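Skasthorpe Sorting Room - Gallery: Bench and Bins

Updated 8/29/23

The sorting room at Skasthorpe handles small loose items in open plastic bins on a flat bench. This page covers the bench surface, the two bins at its left side and the way work is set out between them. Notes on stock, cleaning and layout follow. 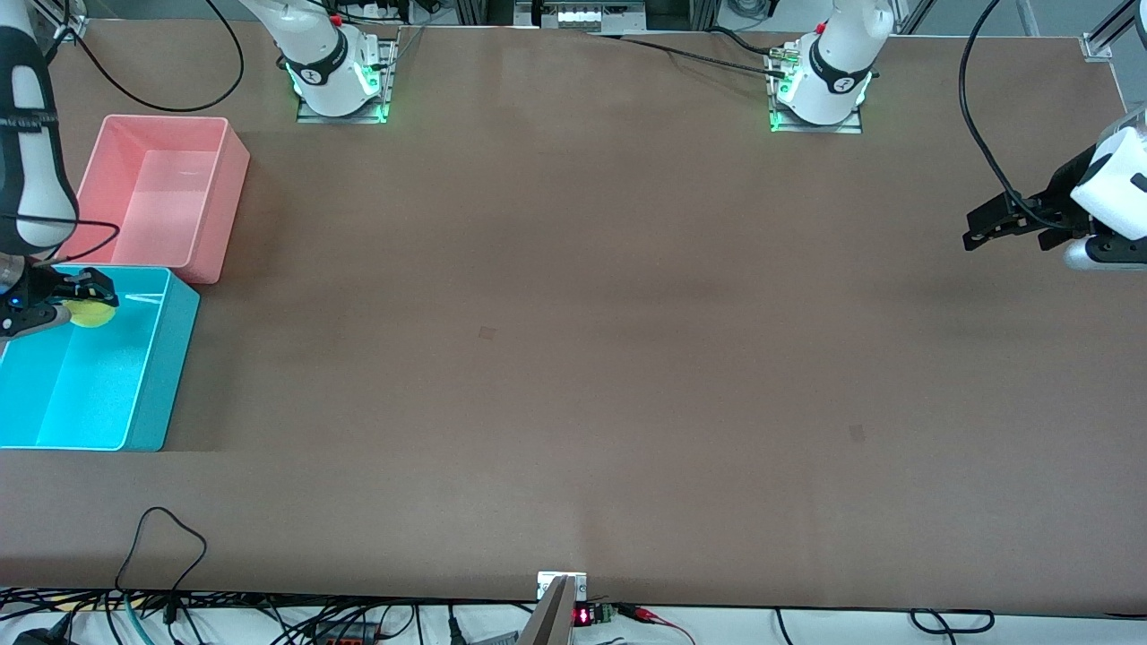 Open bins are fine until you have to move them, one reader wrote after the last update, and I would want lids on anything that leaves the bench. We used lidded tubs up to January and found people stacking the lids on the work surface, then stacking things on the lids. Has Skasthorpe tried keeping lids on a shelf underneath?

Reply: Lids are held in the store and go on at the door. None are kept at the bench.

Bench, left side. Pink bin to the rear, blue bin in front, both open at the top. The blue one is the larger. A yellow-green item is at the rear corner of the blue bin, and the pink bin is empty.

Surface. Brown, smooth and matt. Glossy tops were ruled out at the start, as overhead light on a shiny surface makes small clear or pale items hard to pick out. There are two faint marks on the top, one of them square and near the centre. They are left as they are. Scrubbing a mark out of a matt finish leaves a polished patch that shows more than the mark did.

Near edge. Wiring and electronic parts run along it. Trays and bins are kept off this strip at all times, and liquids are not put down there.

Bin colours

Colour gives the category and nothing else. It does not show size, priority or destination, which are written on the batch sheet. The present scheme is:

Pink - items for checking
Blue - items accepted and ready for the store

An earlier scheme used a separate colour for every product line. It needed a wall chart, and new starters spent too long looking at the wall. Two colours can be learned in a minute and the chart has been taken down.

Strong, even colours are preferred over clear or grey plastic. Most of what passes through the room is a muted shade, and a plain coloured floor in the bin makes a single forgotten item easy to see. The exception is blue stock in a blue bin. These batches are run with the colours swapped and a note on the sheet. It is not an elegant fix but it has held up.

Bin stock

Bins are bought from Brilon in mixed sizes. The last order was for 400, shared between the sorting room and the store. Sizes are mixed on purpose: the accepted bin fills faster than the checking bin on a normal batch, so it is given the greater volume. If the two fill at the same rate, something is wrong with the incoming stock and the batch is stopped.

Points checked on delivery:

Rim flat when the bin is turned over on the bench
No moulding flash inside the corners
Base does not rock
Colour even across the batch

Rocking bases are the most common reason for a return. A bin that rocks will creep sideways as it is loaded, and on a smooth top it does so quickly. Bins with a slight rock that were missed on delivery are used for waste packaging on the floor.

Layout

Both bins sit on the left of the bench, one behind the other. Side by side was tried first. It put the second bin in the middle of the surface and took up the area needed for laying items out. With one behind the other, the centre and right are left for that work.

The larger bin goes in front. With the smaller bin in front, items meant for the rear bin were sometimes dropped in the gap between the two, or over the back edge. The change was made in January and the number of items picked up off the floor dropped at the next weekly sweep. No further trial has been run.

A small gap between bins is allowed. Nesting the rims is not, as lifting one then tips the other.

Cleaning

Bins are emptied, wiped with a damp cloth and left upside down until dry. Sloping walls help here: water runs off and the bins stack without sticking. Straight-walled bins were trialled and had to be prised apart.

The bench is wiped with Mellari surface cleaner, diluted to the strength on the bottle. Abrasive pads are not used. Grit from incoming stock is brushed to the right-hand end before any wiping. Wiping grit across a matt top scratches it, and the scratches then hold dirt.

Batch record

The longest batch to date was the Jayawardena order, which came to 3,544 items. Of these, 2,447 were accepted on the first pass and the remainder went to checking. The blue bin was changed whenever the contents reached a hand's width below the rim. Filling to the rim saves a few changes but items roll off when the bin is carried, and they then have to be entered again.

The order was also the first to use the new batch sheet, with a column for bin changes. The column is too narrow and will be widened at the next print. Until then, changes are entered as strokes - four and a bar - and totalled at the foot of the page.

Outstanding

Non-slip mats for under the bins: samples requested in two thicknesses, not yet received. The thinner is preferred, as a raised bin is harder to reach over.

Replacement labels for the store shelves: adhesive fails on the cold side of the room. Card holders to be tried.

Bin order: 4 pink bins short on the last delivery. Brilon has been told and they will come with the next one.

Back to gallery index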